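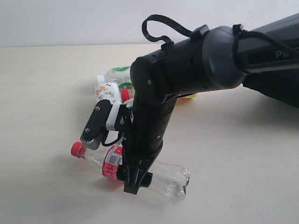

Do I leave the cap on or take it off?

Leave it on, screwed down all the way. Loose caps are small enough to fall through the sorting screens at our yard, and then they end up in the trash pile. If you've already got a drawer full of loose ones (I did, for years), bring them in a tied bag and I'll find bottles for them. The color doesn't have to match and neither does the brand, as long as the cap threads on and stays there.

What about the label? Do I have to peel it?

Nope! Drorkaretti, the yard that takes our bottles, shreds and washes everything, and the labels come off in the wash. I used to stand at my sink with a butter knife picking at glue on a Sunday night and I would like those hours back. The one exception is the full-body shrink sleeve, the kind that covers the bottle from shoulder to foot. Those confuse the sorters because they can't tell what plastic is underneath. If the sleeve has a perforated strip, pull it. If it doesn't, a snip with kitchen scissors at the top gets it started and then it rips straight down.

How clean is clean?

Clean enough that you wouldn't mind it sitting under your desk for a week. For water and plain soda, just empty it. For juice, put in a splash of water, cap it, shake it, dump it. Milk and drinkable yogurt need two rounds, and please do the first one the same day, before it turns into whatever it turns into. You don't need soap and you don't need hot water (very hot water will make a thin drink bottle pucker up like a raisin, ask me how I know).

Mine always have a little water left in the bottom. Is that a problem?

A few drops, no. A swallow or two, yes, and I get fussy about this one because the bags sit in my garage until pickup day and one leaky bottle will soak the whole stack. What I do is drain each bottle neck down in the dish rack overnight with the cap off, then cap it in the morning. It takes up the rack, so I only do six or seven at a time, after the dinner dishes are put away.

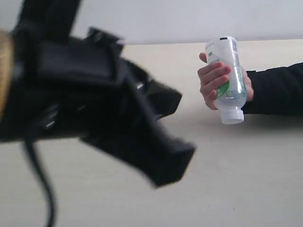 Checking for leftovers is the part people skip, and it takes two seconds per bottle once you get in the habit. Rocío Zamudio showed me her way when we started and I've never gone back to peering down the neck with one eye shut. Cap tight, flip the bottle over, and let anything inside run down into the neck where it's easy to spot. The grip in the photo is a good one for it, fingers wrapped across the middle of the clear bottle and the white cap pointing down at the table. Give it a beat before you decide, especially with anything syrupy. If you see liquid collect above the cap, back to the sink it goes.

Should I squash them?

Please don't, or at least don't flatten them like a pancake. I know, I know, it saves so much room. But the sorting line reads a pancake as cardboard about as often as it reads it as a bottle, and we've had whole bags bumped for it. A gentle squeeze around the waist to let some air out before you cap it is fine. It should still roll if you set it on the floor.

Can I mix clear and white bottles in one bag?

You can hand them to me mixed, yes, and I'll split them. If you feel like doing it at home I'd be thrilled. Clear drink bottles are nearly always marked with a 1 on the underside, and the white cloudy or solid ones are often a 2, but there are enough exceptions that I flip every single one over and look. Solid white bottles marked 1 go in their own bag. Colored ones go in a third. I lay everything on its side on the table before I start, all the necks pointing the same way, and work from one end. Stand them up and the first one you bump takes out its neighbors like bowling pins, and you spend the next five minutes crawling under the table.

Which bags should I use?

Any see-through bag you can tie. I buy the Tulex ones because they fit 60 bottles with room for a knot and they don't split at the seam, but use what you have. Black trash bags get turned away, even if you write on them, even if you tape a note to them. I've tried both.

Do shampoo and dish soap bottles count?

Pump tops off and in the trash (there's a metal spring in there), then rinse until it stops foaming, and that can take a while! I usually fill mine halfway, use the water to clean the bathroom sink, and repeat. Flip-top caps can stay on. Motor oil, weed killer, paint thinner and anything with a skull on it can't come here at all, rinsed or not.

What about those little yogurt drink bottles?

I take them. They have to have a screw cap or nothing, so peel the foil all the way off, including the stubborn ring around the lip. Bag them separately, because they sneak down between the big ones and get lost in the count.

My bottles smell. Help?

Baking soda, a spoonful, warm water, leave it an hour. If it still smells after that, it was probably milk and it's probably in the threads under the cap. An old toothbrush gets in there. Ebbe Nyberg swears by a few grains of uncooked rice and a hard shake for the gunk at the bottom, and I have to say it works on juice pulp, though then you have rice in your sink.
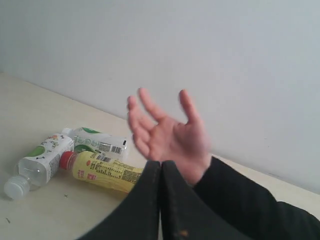 Three drink bottles on their sides and an open hand above the table.

Can I save the good ones for crafts or seedlings?

Of course, they're your bottles. The larger clear ones make great little greenhouses if you cut the bottom off and leave the cap on for cold nights, off for warm days. Smooth-sided bottles cut easier than ribbed ones. Just don't send me the cut-off pieces afterward, since half a bottle has sharp edges and the yard doesn't want them either.

Is it safe to refill them with water?

I'm not the person to ask about the science. I refill one for a day or two and then it goes in the bag, mostly because the neck is too skinny for my bottle brush and I don't like the idea of what I can't reach.

How many have you collected so far?

As of this update, 3,656 since we started, and 622 of those came in during November alone, which was our biggest month. I have my eye on 730 for a single month. I think we can get there in summer when everyone is drinking more.

Where do I drop them off, and when?

Side door of the Vasconcelos building, first and third Saturday, nine to noon. Ring the bell if the door's shut. Please don't leave bags outside the night before! The raccoons open them, and I'm the one in the bushes with a flashlight. If you can't make a Saturday, send me a message and we'll work out a porch pickup, as long as you're on our side of the creek and have at least one full bag.

Do I get paid for them?

There's no payout to you on these, sorry. What the yard pays goes to the bus fund for the spring trip, and the receipt gets pinned up inside the side door after each pickup so you can check it. If your bottles carry a deposit you'd like back, take those to the store machine first and bring me whatever it spits out.

I have a question that isn't on this page.

Write to me! The pump-top answer is here thanks to a note somebody left in a bag. I try to get back to everyone before the next drop-off, a little slower when the garage is full.

By Karla Lozano
Updated January 2020

Contact Karla | © Vasconcelos Bottle Saturdays | Back to top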